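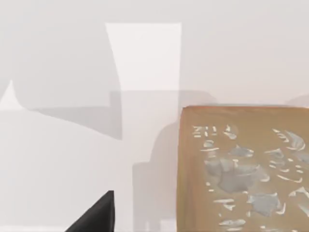
Vosbridge, May

The Vosbridge Choral Union is an amateur mixed choir based in the town of Vosbridge. It was founded in 1881 by members of two church choirs who wanted to perform larger works than either could manage alone. The choir gives 3 subscription concerts each season, and has sung under the direction of Dagný Baldursdóttir since the retirement of Konrad Kalinowski.

History

The Union first met in the schoolroom of the Moges Street chapel. Its first public program consisted of psalm settings and part songs, with a harmonium in place of an orchestra. The local paper praised the altos and complained about the length of the intermission. Men and women rehearsed on separate evenings during the early seasons and came together only for the final rehearsal before a concert, a practice that was dropped when the tenor section became too small to rehearse without support.

For much of its early history the choir sang mainly oratorio. Handel, Haydn and Mendelssohn made up most of the programs, and "Elijah" was performed so often that the library still holds several sets of vocal scores in different editions. Page numbers do not match between them, and conductors have called out rehearsal letters instead ever since.

The choir stopped giving concerts during both world wars. After the second, it returned with a reduced membership and for a few seasons joined forces with the Drodbridge Singers, a smaller group from the neighboring town. A full merger was discussed but was rejected by the Drodbridge members, who did not want to give up their own Christmas concert. The two choirs still lend each other singers for works that call for double chorus.

Kalinowski, a pianist and former accompanist to the choir, widened the repertoire considerably. He introduced unaccompanied music from Poland and the Baltic countries and cut the number of oratorios to one a season. Attendance fell at first and later recovered. He also ended the custom of giving solo parts to section leaders, and hired young professional soloists for the spring concert.

Moltine Hall

The choir's home is Moltine Hall, a former corn exchange with 399 seats including the balcony. The hall has a dry acoustic that suits fast choral writing but gives little help to slow, quiet music. Curtains along the rear wall were removed at Kalinowski's request and have not been put back. The stage was later extended forward over what had been the first row, which allows a chamber orchestra to sit in front of the risers.

The hall organ, a two-manual instrument bought secondhand, is tuned slightly sharp. Wind players find it difficult to match, and it is now used only for recitals and for works without orchestra. A digital organ is rented when one is needed with other instruments.

Membership and auditions

Membership is open to adults. Sopranos and altos are auditioned and may be placed on a waiting list. Tenors and basses are invited to attend rehearsals before being heard alone. The audition consists of scales, a short prepared song and a few lines of sight reading. All members are heard again every few years, usually in pairs.

Rehearsals run from September to May and begin at 7:15 in the evening with 15 minutes of warm-ups. A smaller ensemble drawn from the main choir, the Moges Consort, sings Renaissance and contemporary music and performs in churches in the area. It takes its name from the street where the Union first met.

Commissions and recordings

The choir has commissioned several works, most of them for voices and small ensemble. "River Offices," by Abrehet Lemma, sets texts for different hours of the day and is scored for choir, harp and strings. It has been repeated more often than any of the other commissions. Hawi Teshome's "Three Lamps" was written for the Moges Consort and is sung without accompaniment.

Two recordings have been released. The first, made under Kalinowski, contains part songs from the choir's early programs. The second pairs "River Offices" with shorter pieces and features the baritone Kidus Tefera, who had sung in the choir as a student. Both were recorded in Moltine Hall at night to avoid traffic noise from the market square.

See also

Drodbridge Singers
Moges Consort
Moltine Hall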